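Every few months somebody forwards me a newsletter about dividend capture, and every few months I read it to the end, which says something about me. November's came from Efraín Apaza, who used to work down the hall and now trades from his kitchen. The pitch is simple. Buy the shares the day before they go ex-dividend, collect the payout, sell, move on to the next one. Repeat it 16 times a year and you have an income.

I have doubts. On the ex-date the price opens lower by more or less the amount of the dividend. The newsletter admits this in one sentence and then spends two pages on stocks that "recover quickly." Its star case is Grenier, which got back to its old price in 2 days. Fine. What about Trisau and Valderrama? Both are in the newsletter's own table, both were still down when the table ended, and neither gets a word in the text. 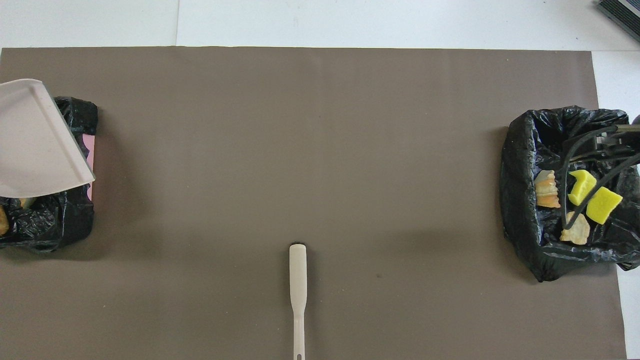

Dustpan and black bag on brown paper.

So I tried it on paper with $2,000 in Firum. The dividend came to $148 over the whole run of trades, and I was pleased with that until I put the losses on the shares next to it. Then there's tax. If you hold a stock for a few days, you generally don't get the lower rate on qualified dividends, so you pay ordinary income rates on money that came out of the share price to begin with. Commissions may be zero these days but the spread isn't, and you cross it twice every time.

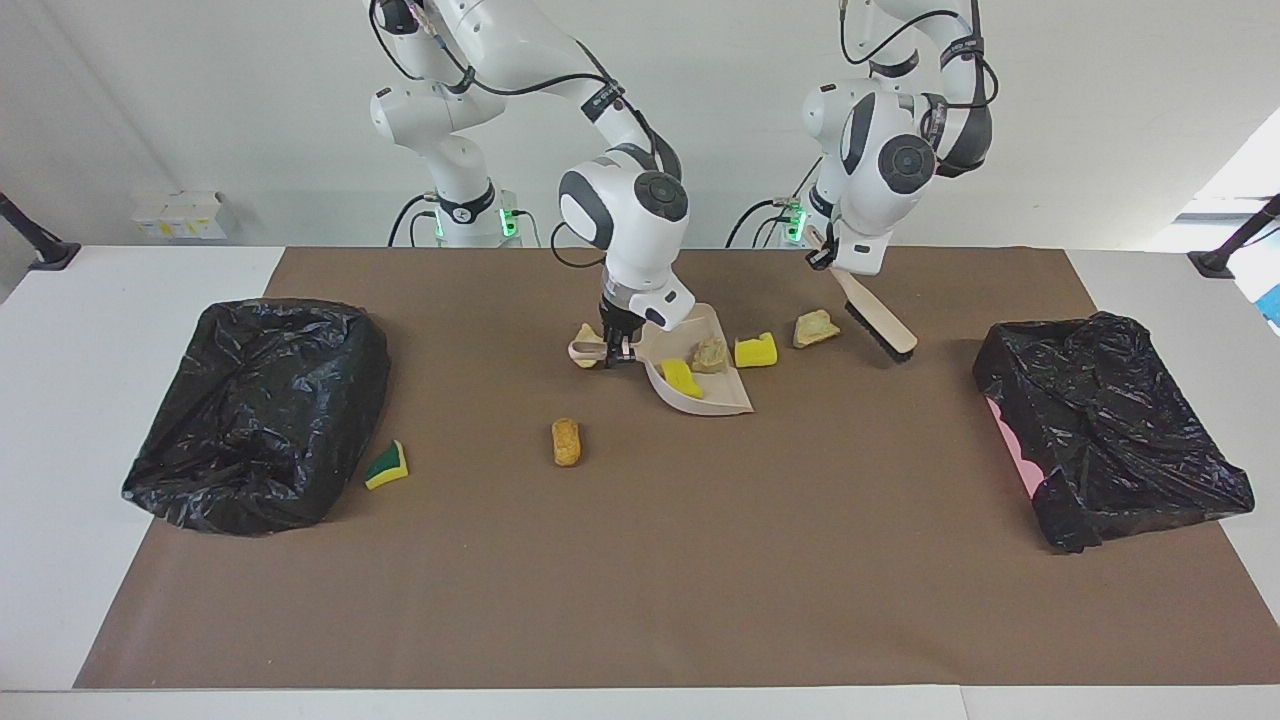 Endang Manurung left a comment on my last post saying I should filter for stocks in an uptrend. Maybe. But if I could reliably pick stocks that were about to go up, why would I care when they paid a dividend? I'd just buy them.

Efraín says he's ahead so far. I asked whether that was before or after tax and he said he'd get back to me. If he sends numbers I'll put them up, losing trades included.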